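Rivent Hand-Held Gripper Pair, Club Set

Item 155. Sold by the pair. Clonidden Classroom Automation.

The Rivent Club Set is two hand-held parallel grippers for student robotics teams that teach tasks by demonstration. A student works the grippers by hand, the set records the job, and the team trains its arm on the recordings back at the club. The set was put together with the after-school robotics club in Brirville, which used it for a full season of its sorting project.

What it does

Each gripper has two fingers that close toward each other on a linkage. The contact faces carry blue pads. Squeeze the handle to close and let go to open. The fingers will take thin, limp items such as cord and string as well as hard ones, and students should practice on both before they start recording.

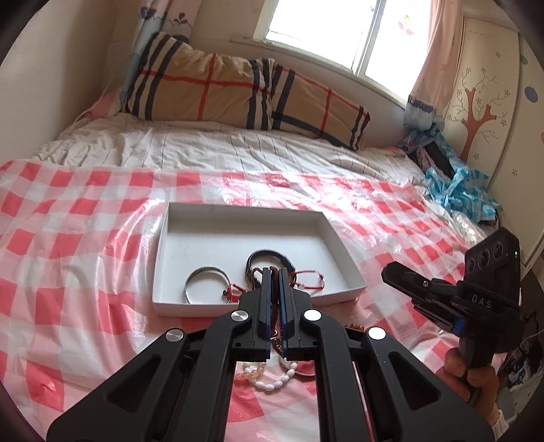

Recording starts from the club laptop and stops the same way. Files are saved one per attempt and named with the team number and task number. A student can throw out a bad attempt before it uploads. We suggest 200 good attempts on one task before a first training run. The Brirville club ended its season with 580 on the jewelry task, split between box-filling and box-emptying.

The jewelry task

This task comes with the set as a printed sheet. You need an open box with low sides, a cloth or plastic cover to work on, and a mix of bracelets and bangles. Beads, braided cord and plain metal all count. Cheap pieces are fine, and old ones from home are better than new ones that all look alike. Team members take turns, and the sheet has three levels:

Level 1. Pick up one piece and place it in the box.
Level 2. Pick one named piece out of a pile without dragging the others along.
Level 3. Pass a piece from one gripper to the other, then place it.

Work on any flat surface at home or at school. Change the room and the light between sessions if you can. A model trained on one table tends to do badly on the next one, and new members should hear this early. 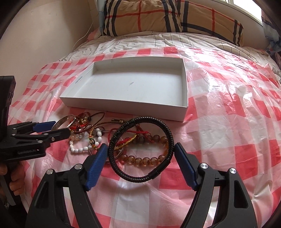
Fung

I wrote the task sheet and I look after the sets that go out on loan. Most of the questions I get are about grip. Take a braided bracelet by the sides with the pads flat against it, and close only until it stays put. Squeezing hard bends the loop and makes the release messy. Tangled cords need a slow lift straight up. If two pieces come up together, finish the attempt and mark it as a miss on the log. Don't shake one loose.

Wipe the pads with a damp cloth after each session. Check the pivot pins once a week and report any play in the joints.

In the set

Two hand-held grippers
Spare finger pads
Charging leads
Task sheets and attempt log
Carry case

Loans run for 3 weeks and may be renewed once if no other club is waiting. Pickup and return are at the Clonidden front desk, closed Sunday.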